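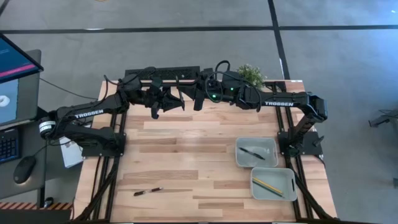 Two-arm test table with parallel-jaw grippers and sorting trays.

Operator for gripper comparison trials (part-time, fixed term)

Dustis is hiring an operator for the Nilodis series, a comparison of parallel-jaw grippers and finger shapes on small, everyday objects. The post starts in February and runs for 30 weeks at the Bukia site.

The work

Each trial is a pick-and-place task on a two-arm table. The current object set is writing instruments: pens and pencils are picked up off the wood and sorted into shallow trays. Pencils and pens go in separate trays. The operator sets the start position from a printed sheet, runs the arms by teleoperation, and logs the result as placed, dropped, or missed. The first series closed at 1074 logged trials. The second repeats the same protocol with softer finger pads and a slower controller setting.

You will also:
- swap finger sets and record the torque on each fastener
- run the camera calibration before the first trial of the shift
- check cable slack at both wrists after any fault stop
- enter comments the same day, in full sentences

Requirements

Steady hands and good near vision, corrected or not. You must be able to stand for most of a shift of around 2 hours, with breaks between blocks. Basic command-line use is needed. Experience with robot arms is useful but not required; training takes the first week and is paid. Applicants who worked on the Kang wrist trials may apply, but will be assigned to the second table.

Not part of this post: controller programming, data analysis, purchasing.

Terms

Hourly pay, three shifts a week, morning or afternoon. Closed shoes are required in the lab. Long hair must be tied back, and lanyards are not worn at the table.

To apply

Send a one-page resume and your available hours to Min-kyu Seol, Room 113, quoting "Nilodis operator". Selected applicants will be asked to complete a short practical session at the table.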